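How Does a Robot Know Where a Table Is?
Filed under: Ask a Robot Person

Hi again! My name is Hamdia Mekonnen and I write software for robots at Weltano. Last time I told you about motors. A reader in Rendale wrote in to ask how a robot "sees," so today we're doing eyes and brains.

Let's start with you. Pick up the nearest thing to you. A pencil, a sock, whatever. Easy, right? But your brain did a lot of jobs very fast. It found the pencil, guessed how far away it was, told your arm where to go and told your fingers when to squeeze.

A robot needs a program for every one of those jobs. The first is called perception, a fancy word for making sense of what the camera picks up. To a computer, a camera picture is a giant grid of numbers. It says how bright each dot is and what color, and nothing at all about tables or bags. The perception program has to look at all those numbers and say, "I think these dots belong together, and I think they're a bag."

Glass makes this really hard. You can see the carpet right through a glass table, so the program may decide there's no table there at all! Shiny spots are trouble too, because they slide around when the robot moves its head. (Try it with a window and a lamp. Move your head and watch the bright spot.)
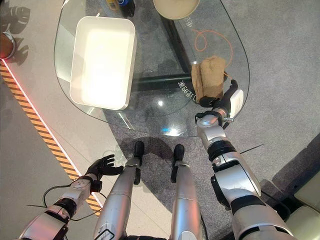

So we teach the program with lots and lots of pictures. My friend Damir Kos spent a whole Sunday drawing outlines around glass tabletops, 600 pictures in all, so the program could learn what those thin, greenish edges look like. He ate a lot of crackers that day.

Next comes planning. Say the robot wants a paper bag. The planner is like a kid drawing a path through a maze, except the maze is in the air. It tries out paths inside the computer first and throws away any that would bump the table or knock over a bottle. Ours might throw away 20 paths before it finds one it likes.

Last is control. Control is the part that says "a little left, a little more, now close your fingers." It checks over and over again, even while the arm is moving. Paper bags are tricky here — they crumple, so the shape you planned for isn't always the shape you get.

Want to try being a robot? Close your eyes and have a friend guide your hand to a cup using only the words left, right, up, down, forward, back and stop. Then swap!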